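# Waiting for the Retest

Ludmila Jurčo keeps her trading diary in a school notebook with a green cover. On the first page she wrote one rule, in Slovak, and under it the same rule in English for her students: "Price must come back to me."

She trades currency pairs from a small flat in Gerninton, mostly EUR/CHF and sometimes AUD/NZD. She began 11 years ago, after she left her work at a freight company, and in the first year she lost more than half of her account. She does not hide this. She says she bought every breakout she saw, and most of them were false.

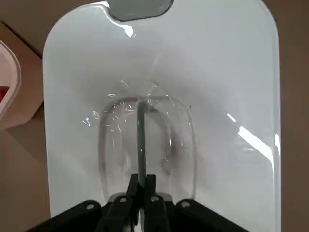

## A slow method

Her method today is very simple to explain and quite hard to follow. She marks a level on the daily chart where price turned at least two times. When price closes above this level, she does nothing. She waits until it falls back and touches the level again from the other side. Only then does she look at the 1-hour chart for an entry.

"Many times it does not come back," she told me. "Then I have no trade, and I close the computer and cook."

In March she waited 26 days for one retest on EUR/CHF. Her friend Branislav Oravec, who trades the same pair from Pedesell, entered on the first day and made a good profit without her. They still argue about that one. 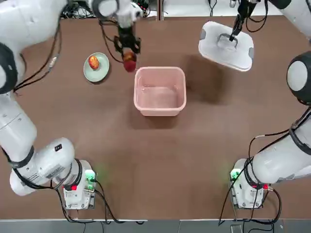 ## The other side of the argument

Oravec thinks that waiting has a cost which patient traders do not write down. Strong trends often leave without a retest, he says, and these are the moves that pay for all the small losses. He enters with half of his normal size when the candle closes, and adds the second half if a retest comes.

Jurčo answers that half of a bad trade is still a bad trade. But she admits that his results in trending months are better than hers.
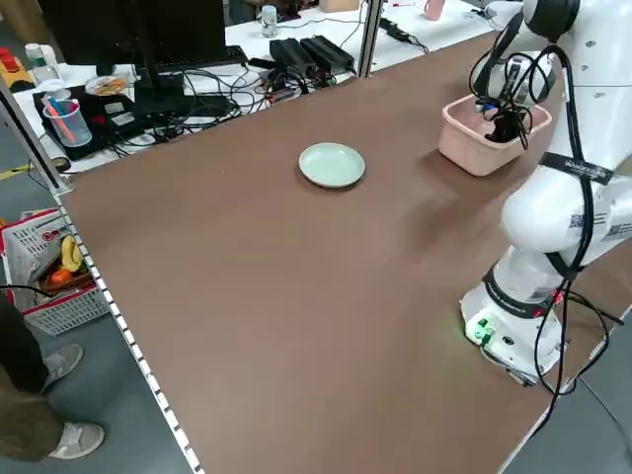 *The white rail beside the brown tabletop.*

Where they agree is the stop. Both place it behind the last swing, never at a round number, and both risk the same small part of the account each time. Oravec learned this at Wihongi, a trading desk where he was a junior for two years — his manager there printed every moved stop and hung it on the wall. 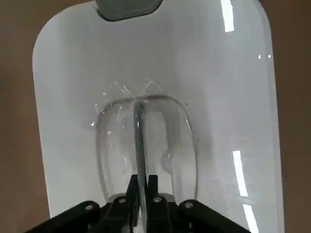 Jurčo now teaches a short evening course, and the hardest lesson is how to draw a level. Beginners want one thin line, exact to the last pip. She asks them to draw a zone with a clear top and bottom, and to accept that price can go a little through it. For the shape of a rounded bottom she tells them to think of a white basin like this one, where the walls slope gently to a flat floor and you cannot point to one place and say the turn is here. A sharp V is different, and she leaves it alone.

Her students get the same homework every week: they take one old chart from the Saltov archive, cover the right side with paper, and write what they would do. Then they move the paper one candle at a time. It is slow work, and about half of the group stops before the end of the course.

She showed me her own last page of the notebook before I left. There was one pair on it, one level, and the word "wait" with two lines under it.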